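**Spring concert season: booking now open**

The Skanora Concert Hall is pleased to confirm its programme for May, which opens with a return visit from the folk ensemble Darner. The group last appeared here two years ago, when all 550 seats were taken, and members are advised to book early. The concert begins at 7.30 pm, with doors opening an hour beforehand.

Darner will perform their new song cycle, Štěpánek, in full. The work was written for voice, fiddle and harmonium by the group's founder, Kinga Szénási, and has not previously been heard outside her home city. A short set of older material will follow the interval.
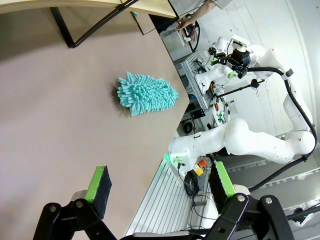 Support comes from the guitarist Gonzalo Goicoechea, whose recent album was issued by the Nuratus label. He will also lead an afternoon workshop in the rehearsal room for players of intermediate standard. Places are free to members but must be reserved through the box office.

Members may purchase up to four tickets each during the priority period. A block of 200 seats has been set aside for this purpose — any that remain unsold will be released to the public at the end of the month. Wheelchair spaces and companion seats should be booked by telephone.

Returned tickets will be resold from the foyer desk on the evening, from 6 pm.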